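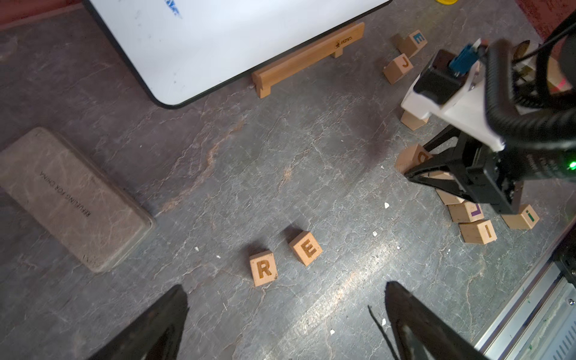 Waqas Mirani
Student, project group Sasum

Project report: open day visit, Wed 16 February

Our group went to the Wastora open day to watch a two-arm robot work with letter blocks. We had 18 questions ready and got answers to 14 of them. The rest were about cost.

The task is spelling. A word is written on a whiteboard at the back of the table, and the arms have to find the right wooden blocks and line them up. Both arms stand on one rail at the front. The blocks lie any way up, so a letter may be facing the wrong side — that was the part our group wanted to know more about for Sasum.

The word on the board was RED, in blue marker. The staff told us the arms had been trained on 300 runs done by hand. Our own project has 19.

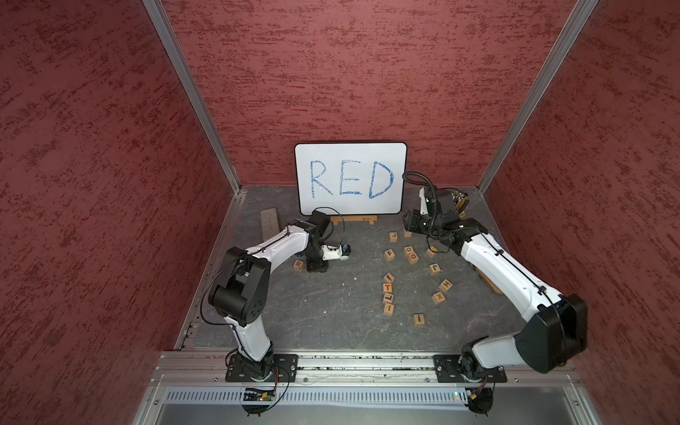
Carola Kettler told us that 19 runs would do for one block and one place to put it, and that we should get that working before trying whole words. She also said to change the lighting between runs. We plan to do both before the end of February — first with two letters, then three.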